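How to Count the Faces of a Polyhedron with Euler's Formula

Counting the faces, edges and corners of a solid by eye works for a box or a pyramid. For anything larger it goes wrong quickly, because you lose track of which edges you have already touched. The method on this page lets you count one thing, work out a second by multiplying, and get the third from a formula. It is the handout I use on Monday evenings in Protdale, typed up with a few additions by Kaja Kazlauskienė, who teaches the other group.

What you need

Paper, a pencil, and a solid to work on. A cardboard model is easiest to handle, but a clear drawing is fine. The solid has to be convex, meaning it has no dents and no holes going through it. The formula also holds for many dented shapes, but leave those until later.

The words

A vertex is a corner. An edge is a straight line where two faces meet. A face is a flat side. We write V, E and F for the number of each. The formula is

V - E + F = 2

Step 1. Check it on a cube

A cube has 8 vertices, 12 edges and 6 faces. Put those in: 8 - 12 + 6 = 2. Do this on paper even if you believe it. Most later mistakes come from writing the formula with the minus sign in front of the wrong letter.

Step 2. List the faces by type

Take the solid you want to work on and write down what kinds of faces it has. For a square pyramid you would write: one square, four triangles. For a prism with hexagon ends: two hexagons, six rectangles. Mark each face lightly in pencil as you list it.

Step 3. Get the edges by multiplying

Add up the sides of all the faces. For the square pyramid this is 4 for the square and 4 x 3 = 12 for the triangles, so 16. Every edge belongs to exactly two faces, so each one has been counted twice. Divide by two: E = 8.

If your total is odd, stop and go back to step 2. You have missed a face or given one the wrong number of sides.

Step 4. Solve for the vertices

Rearrange the formula to V = 2 + E - F. The pyramid has 5 faces, so V = 2 + 8 - 5 = 5. Four corners on the base and one at the top.

Step 5. Try a bigger one

The truncated icosahedron is made of 12 pentagons and 20 hexagons.

F = 12 + 20 = 32
Sides in total = 12 x 5 + 20 x 6 = 180
E = 180 / 2 = 90
V = 2 + 90 - 32 = 60

You can check the last line another way. Three edges meet at every corner, and every edge has two ends, so 3V has to equal 2E. Here both come to 180.

Working backward

Sometimes you are given the vertices and edges and asked for the faces. Use F = 2 + E - V. A solid with 30 vertices and 56 edges has 2 + 56 - 30 = 28 faces.

One warning from Kaja: numbers that satisfy the formula do not have to belong to a real solid. V = 4, E = 7, F = 5 gives 2, but four corners can be joined in pairs in only six ways, so there is no room for a seventh edge.

Cutting off a corner

Slicing a corner off a solid is a good test of whether you follow the formula. Suppose three edges meet at the corner, and you make a flat cut close to it. The old vertex goes and three new ones appear, so V rises by 2. The cut face has three sides, so E rises by 3. There is one new face, so F rises by 1. The change is 2 - 3 + 1 = 0 and the total stays the same.

Now do it for a corner where four edges meet, then five. Write the three changes in a row each time.

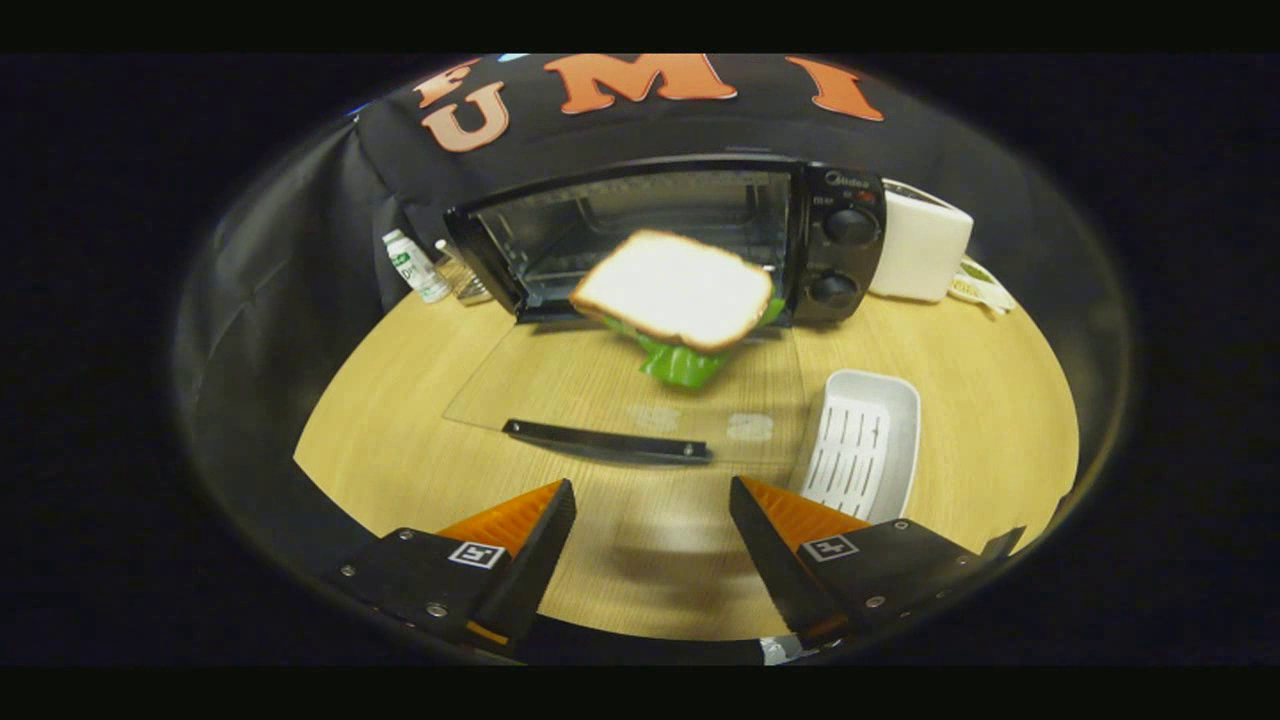
Bread and lettuce in front of the toaster oven.

Common mistakes

Counting hidden edges twice. In a drawing, dashed lines are edges at the back. Count each one once, the same as a solid line.

Forgetting the base. People list the four triangles of a pyramid and leave out the square it stands on. In that case step 3 gives 12 / 2 = 6 edges, and V comes out as 4.

Using it on a ring. A picture frame built from flat pieces has a hole through it, and V - E + F comes to 0 for such a shape. The arithmetic is fine, but the formula above does not cover it.

Exercises

1. Find E and V for a prism whose ends are octagons.
2. A convex solid has 8 faces, all triangles. Find E and V.
3. Cut every corner off a cube with small flat cuts that do not touch each other. Find V, E and F.
4. A pyramid has a base with 400 sides. Find V, E and F.

Answers

1. E = 24, V = 16
2. E = 12, V = 6
3. V = 24, E = 36, F = 14
4. V = 401, E = 800, F = 401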